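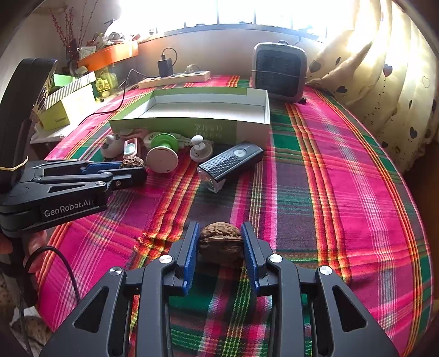
4. THE LONG TABLE: CLEARING AND SETTING UP FOR NUTS

Reading time: 7 min
Print this page | E-mail this page

Breteddale house guide, part 4. Revised June 16, 2024. Lutz Rathjen.

Read part 3 first if you haven't (keys, water, bins). This part is only the table in the back room. Everyone uses it for everything, so it fills up. Before you crack a single walnut it wants clearing, and the same at the end.

Allow an hour the first time. Half that once you know where things live.

4.1 What you need

- Walnuts, from the sack in the cold pantry. Not the ones in the blue tin, those are for planting.
- The Musell cracker. Hangs on the hook behind the pantry door. Heavy. Put it back on the hook.
- Two bowls, one for shell, one for meat
- An old tea towel
- Small brush and pan
- The long shallow box lid, white and green, Chinese lettering on the front. It stays on the table all year and is the sorting tray for small bits. Don't fold it flat.

Light: the torch is kept on the table too. Black, silver rim round the lens, button on top. Leave it where a hand finds it in the dark. If it has gone weak, charge it, see 4.4.

4.2 Clearing the small bits

The little plastic parts in front of the lid look like rubbish. They are not all rubbish. Please don't sweep the lot into the bin as happened last August, we were short of game pieces until Christmas.

1. Pull the lid towards you to the front of the table.
2. Pick up walnuts first. Loose ones get everywhere, roll behind things, get trodden on. Into the bowl, any that are on the cloth.
3. Small plastic next. Anything with a knob on top goes in the lid, left end. White knobs especially. Belongs to the game in the dresser as far as we know.
4. Spool shapes, green or otherwise: right end of the lid. Sewing drawer later.
5. Little containers. Open, look inside, close. If there's a button or a screw in it leave it in there. Lid, middle.
6. Flat round discs. Try on the jars in the dresser. If one fits, it's a jar top and you've saved me a job. If not, lid.
7. Broken pieces. Hold on to them until step 8.
8. Look for the other half. Under the lid, along the wall side, floor below. Found it: both halves in an envelope, glue is in the kitchen drawer. Not found after a proper look: bin, and write it on the pad so we stop looking.
9. Whole lid onto the dresser, level, both hands. It bends in the middle if you carry it by one end.

NOTE. Do not start a second tray. There were three at one point and nothing could be found in any of them.

NOTE. Children can do steps 2 to 6 quite happily. Not the very small ones, the knob pieces are just the size for swallowing. Same goes for whole walnuts.

4.3 The cloth

The check cloth (pink, green, red, orange, yellow) stays on for cracking. It hides stains and it saves the table top. There is a small frayed tear in it. We know.

1. Brush towards yourself, never across the tear. Bits of shell catch in the threads and pull it longer.
2. Smooth it flat with your forearm from the middle outwards.
3. Do not tug from the corners with things still standing on it. Lift the heavy things, smooth, put down again.
4. Don't set the Musell on or next to the tear. The foot drags.
5. Mending: pinned patch from behind, small stitches, matching thread if there is any. Nobody needs it to be pretty. Do it before washing, a tear that goes in the machine small comes out big.

Washing is cool, on its own. The pink ran once, onto a shirt I liked. Dry flat or over the rail, not in direct sun for days on end.

If the cloth is in the wash use the brown blanket. Not the white one with the fringe!

4.4 Power strip, charger, heater

The cream power strip sits at the back of the table. The black adapter lives in it, cord coming forward over the cloth.

1. Switch off at the wall before moving anything.
2. Unplug the adapter by its body. Don't pull the cord.
3. Coil the cord loosely, three turns, tie it, put it with the adapter at the far back or in the dresser. A cord across the cracking side gets snagged by elbows and there goes the bowl.
4. Wipe the strip with a dry cloth. Dust and nut skin get in the holes. Dry cloth only.
5. Strip goes back against the wall, holes up, nothing on top.

The room's socket is good for 3,000 watts in total, and that's everything together. Small chargers are nothing. Kettle plus heater is not nothing. Kettle stays in the kitchen.

CAUTION. Heater. The dark grey one goes onto the floor before it is switched on, clear space in front, and plugs straight into the wall socket, not the strip. Never run it up on the cloth. Never run it near the curtain. Shells, paper and the box lid well away. If it has been on, let it cool before you lift it. Off whenever the room is left, also for five minutes, also if "only fetching tea".

CAUTION. No wet hands on any of this. If a bowl of water goes over, wall switch first, mopping after.

4.5 The curtain

Cream with the dark hearts. On a bright day the sun comes right through it onto that end of the table, lovely light for picking out meat from shell, bad for leaving nuts lying. They go oily and then bitter. So:

1. Open it for cracking if you want the light. Tie it back, don't tuck it behind things.
2. Close it when you stop.
3. Finished nut meat goes to the cool side of the room straight away, covered.

Hem should hang free of the table. If it doesn't, somebody has shoved the table along again, shove it back.

4.6 Setting up to crack

Table now clear, cloth smooth, bits on the dresser.

1. Tea towel folded in four, laid in front of your chair.
2. Musell on the tea towel, handle to your strong side.
3. Shell bowl left, meat bowl right. Swap if left handed. Whichever, keep it the same all afternoon or you'll be tipping shell into the good bowl by four o'clock.
4. Take out a handful of walnuts only. A whole heap rolls.
5. Stand each nut upright, pointed end up if it has one. Seam facing the jaws.
6. Squeeze slowly till it gives. Stop there. Turn it a quarter, squeeze again. You want cracks, not crumbs.
7. Open by hand over the shell bowl.
8. Pick out the inner partition, it's the papery woody bit, tastes of nothing and hurts teeth.
9. Meat into the right bowl. Check for black or shrivelled ones, smell if unsure. Musty goes out.
10. Every so often empty the shell bowl. Shells go in the bucket by the stove.

If a nut won't crack: put it aside, don't stamp on it. Try again seam-on from the other direction. Second failure, squirrels.

Two people can share the table, one each side, but each wants their own bowls. Passing the one cracker to and fro is slower than it sounds. There is a spare, a Garcia, older, stiff spring, in the tool box. Works but pinches. Keep your thumb off the hinge.

CAUTION. Nut allergies. Ask everybody in the house before starting. Wash the bowls apart from the rest, and hands, and wipe the door handle after. Dust from the skins travels.

4.7 Putting back

1. Shake the cloth outdoors. Not off the balcony.
2. Cloth on again, same way round.
3. Box lid back to its place with whatever hasn't been claimed.
4. Torch back beside it on the right. Test it: press, press off.
5. Strip, adapter, cord as you found them.
6. Sweep the floor, including under the heater and behind the curtain. One forgoten walnut under a chair leg and the chair's over.
7. Write on the pad what you cracked, by weight, and what's left in the sack. Bag labels: month and who did it.

4.8 Quick list for people in a rush

Nuts in bowl. Bits in lid. Lid on dresser. Wall switch off, cord coiled. Heater on the floor. Cloth smooth. Tea towel, cracker, bowls. Crack. Shells to bucket. Cloth shaken. Everything back. Pad.

Part 5 is the stove. Don't light it befor reading part 5.

Print this page | E-mail this page

COMMENTS (4)

Lộc Nghiêm
We did the quarter turn thing at step 6 and got nearly all whole halves. Much better than last year. The green spool is from the sewing machine, I'm fairly sure, my mother had the same sort. I've put it in the drawer so please don't go looking for it in the lid.

horport_pat
Is the Garcia really in the tool box? Looked twice. Found a hammer and a tin of tacks.

Lutz Rathjen
Pat, bottom tray, under the sandpaper. Thanks Lộc, will change step 4 when I next do this page.

M.
could you say how long the nut meat keeps once it's shelled? ours was fine three weeks in the fridge in a jar, then a bit soft. also the link to part 5 takes me to part 2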